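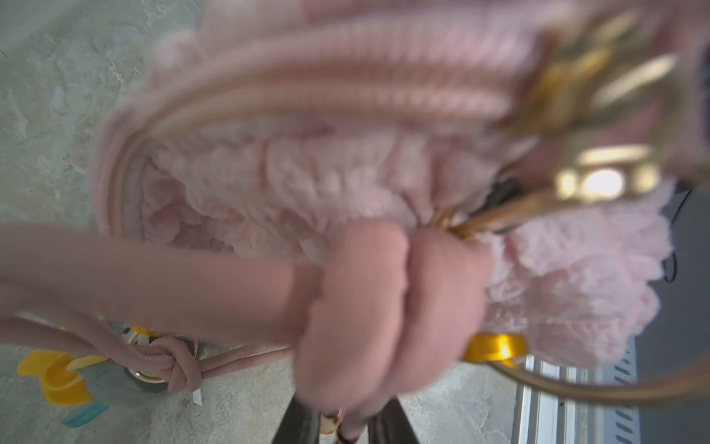 A fluffy pink handbag, up close.

Clurnach Thrift and Mending Room - progress report to the Borklow Fund
Friday, May 31, 2024

Dear friends at Borklow,

It has been a busy spring and I am glad to be writing with mostly good news. Your grant has carried us since February, when we took over the second room on Hlongwane Street and finally had space to sort things properly instead of on the stairs.

We took in 2,224 donated items over the period and 1,691 of those have been sold or given away through the school and the family shelter. Coats went fastest, as they always do, and children's shoes are still what we run short of. The mending evenings have had around 50 regulars, several of whom came to learn how to put in a zipper and have stayed on to teach it.

Bags and accessories were a new line for us this year. I had my doubts - we have never had good shelves for them - but they brought in $470, and that paid for thread, needles and the repair of the older sewing machine.
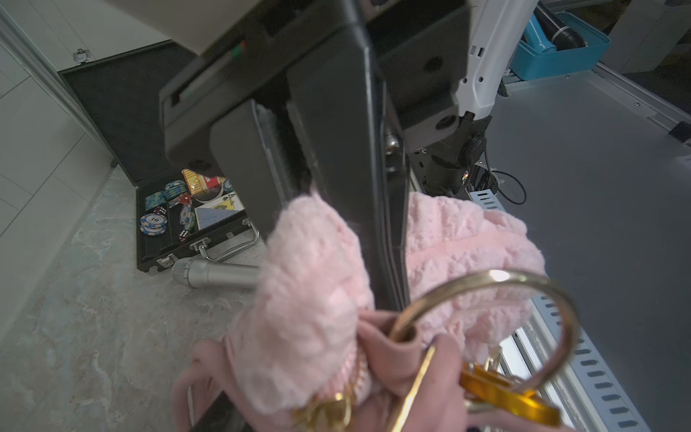
Pink plush bag with gold chain strap and ring handle.

Two things are behind schedule. The Calteder branch has not opened, as the lease is still with the landlord, and the winter coat repair class was put off when our teacher moved away. We would like to carry that part of the budget into the fall, if you are agreeable, and I can send revised figures whenever suits you.

Please do come by on a mending evening. There is always tea.

With warm thanks,
Đạt Lã
Coordinator

Contact us | © 2024 Clurnach Thrift and Mending Room | Back to top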